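# setcombe-desktops 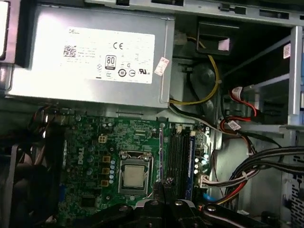

*Inside one of the Dell desktops, lid off. Power supply up top, green board below, cables wherever they pleased.*

Notes, checklists and a parts inventory for the Setcombe pile: 30 office desktops bought in one lot when Mundier cleared out its upstairs rooms. The plan was to be finished by June. The plan has been edited.

Last updated January 7, 2021.

## What's in this repo

```
inventory/
 machines.csv one row per desktop
 parts.csv one row per part, 688 rows
 labels.csv anything readable off a sticker
docs/
 teardown.md
 cable-notes.md
 grumbles.md
```

`parts.csv` is the file most people want. `grumbles.md` is the file most people read.

## Columns in parts.csv

| Column | Meaning |
|---|---|
| `machine_id` | Two digits, 01 to 30. Written inside the lid in marker. |
| `part_type` | `psu`, `board`, `fan`, `shroud`, `cage`, `cable`, `drive`, `memory`, `other` |
| `maker` | As printed on the part. Blank if nothing is printed. |
| `marks` | Certification and efficiency marks, separated by semicolons |
| `sticker` | `y` or `n`, for small stickers added on top of the main label |
| `sticker_text` | Only what can be read without guessing |
| `state` | `keep`, `swap`, `scrap`, `unsure` |
| `note` | Free text. Please keep it civil. |

The `marks` column exists because power supply labels are a festival. CE, 80 PLUS, UL and a whole row of little round symbols all want a spot on the same white rectangle. I log the ones I can name. If you know the rest by heart, open a pull request and consider a hobby.

Cables get a row each, including the short ones. That is where most of the 688 rows came from, and I would do it differently next time.

## Working order

1. Unplug from the wall and hold the power button in for a few seconds.
2. Lid off. Write the machine number inside it now, before you put it on the stack with the other lids.
3. Photograph the inside from above before touching anything.
4. Read the power supply label and fill in its row.
5. Data cables next. Tag both ends before unplugging.
6. Drives out of the cage, then the shroud, then the fan.
7. Board last, and only if `state` is going to be something other than `keep`.

Leave the power supply screwed in unless it's being swapped. It's the biggest lump in there and it behaves itself perfectly well where it is. The supply itself stays closed, always. No row in the table is worth opening one.

## Cable colors

I started out believing the colors meant something. Red is often SATA data, though red also turns up in the power wiring next door, so go by the connector. Yellow can be a lone fat cable or part of a bundle. Gray and black runs usually go somewhere sensible if you follow them far enough, and it's worth following them before pulling – tugging the visible end mostly teaches you what the other end was attached to.

Some cables have a white tag wrapped around them. Leave the tags on and copy them into `sticker_text`. If a tag can't be read, put `unreadable` and move on with your life.

## Stickers

Pink printing on small white labels is common enough in this lot that I gave it a tag, `pink`, in the note column. I don't have a theory. Oravec, who handled the resale before me, didn't have one either. They go on crooked, they go on fans and cages and supplies alike, and they don't come off in one piece.

Square data-matrix codes are not in the table. My scanner reads them about as well as I do.

## Known problems

- Machines 09 and 16 were both numbered 16 for a while. The rows have been sorted out by hand, with confidence that varies.
- `state` is my opinion on the day. Expect drift after machine 20 or so, when my standards relaxed.
- Screws aren't inventoried. There is a jar.
- Row 193 is a paper clip. It was inside the case, so it's in the file.
- Memory sizes for the first few machines were copied from a Zurix listing and haven't been checked against the sticks.

## Contributing

Corrections to `labels.csv` are very welcome, especially from anyone with younger eyes. One machine per pull request, please. If you add a new `part_type`, say why in the message and brace for an argument about `other`.

## License

Tables and text are CC0. The desktops are not included, though make me an offer.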